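In Defense of the Second Pair

By Golnar Moradi

Every winter the same advice comes back. Buy one good pair of gloves, pay well for it, and it will serve you many years. I followed this advice for a long time. I paid 93 dollars in a shop in Druddale for leather gloves with a lining, and I lost the left one on a bus before I had them one month. The right one is still in my drawer. I can't throw it away and I can't wear it.

My opinion now is different. I think a person should own cheap knitted gloves, and more than one pair. They weigh nothing, they go into any pocket, and a child can borrow them. When they are wet you lay them flat on a table overnight, with the fingers opened, and in the morning they are ready. Leather doesn't forgive you so easily.

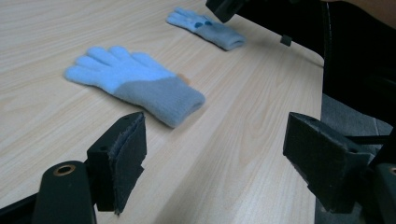
My friend Eftychia Balaskas does not agree. She says that cheap things make us careless, and that we lose them because we know they were cheap. I have thought about this seriously, but my own history says the opposite. I was most careful with the expensive pair - I checked my pockets at every stop - and it was the one that disappeared.

She is right in one point. A knitted glove gets a hole at the thumb, and most people throw away the pair instead of mending it. This is a pity. The repair takes one needle and some yarn, and it doesn't need to be beautiful. I have one pair with 3 repairs, all in the wrong color, and I wear it to work.

So keep one pair in the coat and another near the door. If you find a single glove on the street, hang it on a fence where the owner can see it. I still look at the fences along the bus line in Druddale, even in May.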